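Come wrangle a simulated gripper with us
October
Posted by Keith Garside

I run the planning side of a small software group in Marbridge, and we need two more people. One is a proper paid job, full time, for somebody who likes motion planning and doesn't mind other people's C++. The other is a paid short stint for a student or a career changer, four days a week, mostly on our replay and logging tools. I'll talk about both at once, as the work overlaps a lot (and so do the desks).

Our main project is called Virk. It's a planner that takes a wrist view and a rough goal and comes up with a path for the arm, then keeps fixing that path as it goes. Nearly all of it happens in simulation for now. We load up a furnished room, drop the robot in, run 200 episodes overnight and come in the next morning to see what it made of the place. I love that part of the day, I really do!

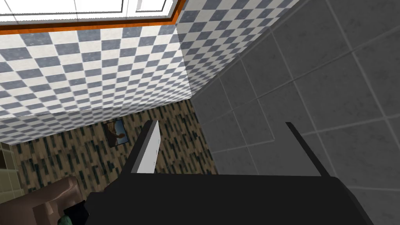
Stuart Cheetham wrote back when I passed the draft of this ad around: you should warn them that half the job is reading logs, and that the planner is the easy half. I'd rather get three applications from people who like digging than fifty from people who want to train something big and go home.

Okay, so, warning given. You will read logs. You'll find out that a path went strange at step 4 of a replan and you'll spend an afternoon working out whether perception handed over a bad pose or whether we dropped a frame of reference somewhere. If that sounds like a decent afternoon, please keep reading.

Day to day, the full-time person would own the local replanner. It's quick on easy stuff and gets stuck near edges and narrow openings, and I have a pile of ideas about that which I haven't had time to try. You'd also review my code, which needs it. The short-stint person would take over Tralport, our replay viewer. It started as a weekend hack of mine and it now has 500 open tickets, many of them filed by me.
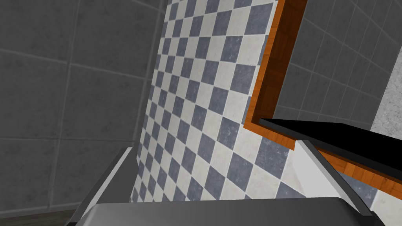
Perception is the piece I'd most like help with from either of you. Our pose estimate leans on surface features, and repeated patterns make it very sure of itself in the wrong spot (it'll happily slide over by one square and report great confidence). So we're building a set of views to stress it, and a checkerboard wall seen at a steep slant, with plain gray tile right next to it, is just the sort of thing I want in there. If you've ever fought with feature matching on tile, tell me about it in your note, even if the tile won.

You don't need a robotics degree. I'd want you comfortable in Python and at least willing in C++, and able to explain a bug in writing so that someone else can pick it up. Some linear algebra helps. Past work with a simulator is nice to have, any of them is fine.

We're in the Foltton building, second floor, and two days a week from home is no problem. To apply, send me a page on something you debugged, plus a link to code if you have any you can share. Skip the cover letter. I read everything myself, usually in the evening, and I do write back to everyone.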